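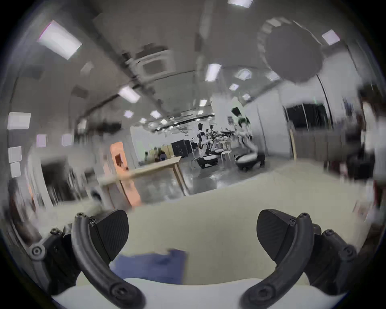

Gripper width reads fine, but the pose drifts whenever I look up

Posted by Liv Berge in Plullden Community Help, Tracking and Calibration

Hello all, and sorry in advance for the length of this. I'm collecting cloth folding demos with a hand-held gripper and running the recordings through the Plullden pose tracker, version 14. The finger opening comes out beautifully smooth. The camera pose is another matter. While the gripper is low over the table everything sits where it should, but as soon as I tilt up so the view takes in more of the room, the track starts to slide sideways, and by the time I come back down to the cloth the table has moved.

My last recording has 1,285 frames and the tracker kept 1,216 of them, so I don't think it is simply getting lost. I've redone the lens calibration twice. The ceiling is grey with a lot of rectangular light panels, and the floor is shiny enough to reflect them. Is there a setting I'm missing?

Siebe Van Loon

Hi Liv, and welcome! I had much the same trouble and spent a good week blaming my calibration as well. Two things look likely to me. Your fingers take up a great deal of the lower view, and if you haven't masked them the tracker will happily pick points on those textured pads and treat them as part of the room. Draw the mask with the fingers fully open, then again fully closed, and use the two joined together - one mask on its own always leaves a bit poking out.

The other thing is the lights. Rows of matching rectangles are easy to mix up, and the reflections on the floor don't stay put as you move. I would mask the lamps by brightness (there's a slider under Features, mine sits at 205) and then turn on the slow map pass, so that it builds the map from the whole recording before working out the poses. You do wait longer for it, but I make a pot of tea and it's usually done.

Do have a look at the map points afterwards. If there's a clump hanging in mid-air just in front of the camera, that's your fingers.

Koen Groen

try Ravava instead, never had this

Štěpánka Slanina

I'd agree with Siebe about the mask, and add a little about the walls. You have a few sheets of paper up on the left, and things like that are lovely for a tracker if they have print on them, less so if they are blank. Pin up some busy posters or a couple of printed tags near the table, and start each recording with a slow sweep past them. Keep them still between sessions if you want to reuse the map.

Also check that your motion sensor and video clocks agree. A small offset hardly shows when you move gently over the cloth, but it does when you tilt quickly. The offset is printed near the top of the log - if you paste that part in I'm glad to take a look.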